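# Week 5: Can a machine clear the table yet?

Notes for the Wednesday group. Please read before class and bring your questions on paper. The part on grasping repeats a little from week 2, for the students who joined later.

## 1. What we mean by "can"

When a company says its robot can do a chore, ask three things first. Who prepared the room? How many tries were made before the one in the video? Who stood beside the machine and helped it?

In the shop, the answer to the first question is often honest and simple: an engineer prepared everything. At Sastoritz, where Deok-su Son worked before he joined our department, one arm moves the same metal housing from a tray to a press. The tray has pockets. The part always comes the same side up. In one month the arm made 2,314 moves and stopped 9 times, and every stop was caused by a bent tray. This is a solved chore, and it was solved mostly by the tray.

A home has no tray with pockets. The person who lives there will not put the cups in a line for the machine.

## 2. The four steps of clearing

We will use these words through the rest of the course:

- **Find**: decide what is an object and what is only background.
- **Decide**: where does it belong? Is it trash, or does somebody want it?
- **Grasp**: choose the place and the force.
- **Put**: release it so that it stays.

Most published results are about *grasp*. Students then believe that grasp is the whole problem. In my opinion *decide* is the harder one for a home, and it is also hard to measure, so fewer people write about it.

## 3. The Piveo trial

Rosaura Tello ran our small trial with the Piveo arm and a two-finger hand. The task was to clear a kitchen table into a box, with objects the arm had not met before. Her results in short form:

- Boxes and cans: good.
- Bottles with a cap: good when standing, poor when lying.
- Flat things: poor. The fingers push them along the cloth, and the cloth comes too.
- Soft things: it depends on the day, and we don't know why.

Her report also says that the arm was slow. I do not count this as a failure. A slow machine that works while you are out is still useful.

## 4. Working with a real table

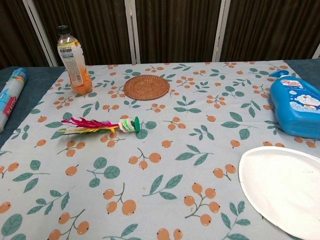 Find is the step where a patterned surface can cost the most. A method that looks for patches of strong color may propose many things that are only print, and on this cloth every orange berry is a candidate. The bottle with the orange drink has nearly the same problem from the other side, because its color can be joined to the pattern behind it. For grasp, compare the woven coaster with the feather toy. The coaster lies flat and gives two fingers very little to hold. The toy has a firm end made of disks, but a planner that aims at the middle of the whole shape may close on the feathers. Then look at the paper plate and try the decide step. Is it clean and waiting for food, or is it finished?

## 5. For next week

Choose one object from the table and write half a page on how you would clear it, using the four steps. Say clearly which step you expect to fail first. Do not write "use a bigger model" without saying what it would learn from.

Reading: the Linon lab note on thin objects, sections 2 and 5 only. The Ko gripper sheet is optional.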